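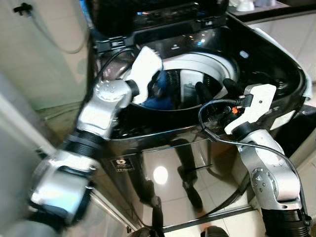 About Grovstead

Grovstead is a network support firm. We look after wired and wireless networks for schools, clinics, housing blocks and small offices, and we write the help pages that the people using those networks read. We manage 3,000 registered devices across 34 sites.

What we do

Most of our work is network access control. A device that joins a managed network has to be known to it, and keeping that list correct takes more time than setting it up. We handle registration, address assignment, guest access, certificate renewal and the removal of old entries. We also carry out site surveys, replace switches and access points, and document cabling left by previous contractors.

We do not sell hardware. Clients buy equipment directly from a supplier of their choice, and we configure it to a written specification which they keep.

Carum

Carum is our registration portal. A user signs in, enters the device details and receives access at the next policy refresh, which runs every 22 minutes. Carum supports private and randomised wireless addresses, provided the device keeps the same one for a given network. Where a phone or tablet changes its address on a schedule, the portal asks the user to turn that setting off for the managed network only. It stores the device name, the address, the owner's account and the date of last contact. It does not store browsing records.

Oloseo

Oloseo is the older of our two tools. It polls switches and reports port errors, duplex mismatches and loops. It was written for one client and is still plain to look at — text tables, no charts. Version 4 added IPv6 neighbour reporting.

People

Borghild Skjelbred founded the company and is responsible for network design and client contracts. Chih-ming Mak leads development of Carum and Oloseo and maintains the public help pages. Corrections to those pages should be sent to him with the device model and the system version.

Offices

Our main office is on the second floor of the El Idrissi building. Equipment deliveries go to the rear entrance before 15:00. Support is open from 08:00 to 17:30. Faults affecting a whole site can be reported at any hour on the number printed in the client handbook.

Planned maintenance is carried out after 19:00, with notice sent to the named contact at each site. The yearly address audit takes place in January.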